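Before You Sign for the Arm: Notes for the Budget Talk
Đạt Thân, speaker copy, 2022-06-05

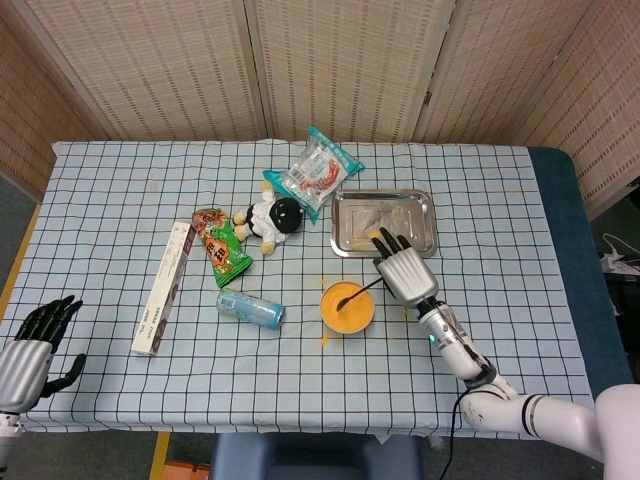 What should we set aside for a robot in the first year?
Start with the purchase price, then add the same amount again for everything the quote leaves out, and don't be surprised if that runs short.

Let that sit for a second. Somebody will object. Take the objection now, it saves time later.

The quote problem. Three quotes came in for our tabletop work: Jedirell, Falton and Tralard. None of them used the same words for the same thing. Jedirell lists hands as an accessory. Falton includes hands and leaves out the controller software after the first year. Tralard includes both and charges for setup. If you compare only the bottom lines you are comparing three different machines. I made my own sheet with one row per thing we need and sent it back to all of them. Two filled it in. (Don't say which two.)

What the work is. Look back at the table on the first slide. A spoon in a bowl of something granular or powdery, a thin plastic wrapper in a steel tray, snack bags, one with a crinkled top, a drink can on its side, a soft doll. Every one of those is a different grip. Sales demos love a rigid block. Ask for your own objects, on your own table, and ask before the price talk starts. Once you have a discount in hand you will forgive a lot.

Powder deserves its own minute. Ask what the warranty says about food dust in finger joints. I asked, and got a brochure. Ask again in writing.

Hands. Five-finger hands look great in a board meeting. I am not convinced most of us need them. A plain two-jaw gripper is cheaper, and you can keep a spare on the shelf. If your task list really needs fingers, fine, but show me the task list. Ours had 67 entries and I could defend fingers for 25 of them. We should have done that count first.

Lines people forget:
Power and cable runs. Get the electrician's number before the order goes in.
Floor space, including room for a person to walk behind it.
Spare finger parts and shipping both ways for repairs.
Staff hours for resetting the table. We logged 1,333 resets by hand during the trial – that is wages, and it appeared in no quote.
Cleaning supplies. Small, but it comes back every month.

Lease or buy. Dauda offered us a lease with an upgrade after a year. Sounds safe. Read the return clause. "Normal wear" was not defined anywhere in the draft I saw, and I would not sign until it was. Leasing makes sense if you don't know what the job will be next year. If you don't know that, maybe wait.

Payback. I skip the payback chart on purpose. Every one I've been sent assumes the machine runs a full shift from the first week. Ask for hours run at a real customer site, with a contact you can call. If the answer is that the data is confidential, write zero in the cell and see how the plan looks.

Timing. Our decision is due in September. Say so plainly if asked, and don't name a favorite.

Leave ten minutes for questions. Printed copies of the blank quote sheet are by the door.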